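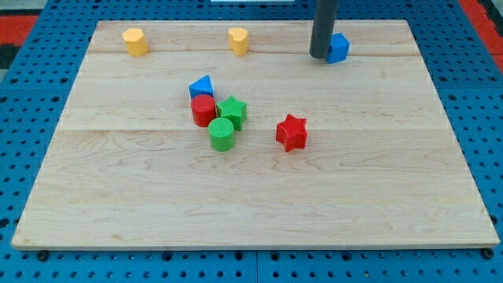
Shape blocks are small, flat or chunky pieces cut or molded into simple outlines, and they are among the best-loved teaching toys ever made! Children sort them, stack them, trace around them and line them up, often long before they can name a single one. Sets are sold in wood, rubber, foam and plastic, and the outlines range from plain circles and squares to showier forms. Stars are a perennial favorite, and plastic ones like those on the maple-colored board are easy to pick out against pale, wavy grain. Many people like to lay the pieces out on a plain wooden board (a big cutting board does the job beautifully), where every outline stands out and there is plenty of room to slide things around.

Sizes and sets

A starter set may hold as few as 8 pieces, while classroom tubs can be enormous. The Tevance school tub, a great favorite with collectors, came with 894 pieces in its first version and 900 in the second, the extra six being spare stars. Isura took the other road and sold its shapes in little drawstring bags, one outline to a bag, so that buyers could build up a set of their own. Both makers changed their colors often, and matching an old set is half the fun of collecting.

Play and learning

Sorting is usually the first game. A child groups the pieces by outline, then by color, then by some rule that makes perfect sense to the child and to no one else. Later come patterns, symmetry and simple fractions. Stars are wonderful for talking about points and corners, and they make a lively change from the usual squares and triangles.

Collections

The Damus toy collection holds 1,808 loose shape blocks, most of them plastic, along with printed play cards from the Stępień workshop. A selection goes on display each June.

See also: Pattern blocks; Shape sorter; Tangram

Last edited 18 October 2018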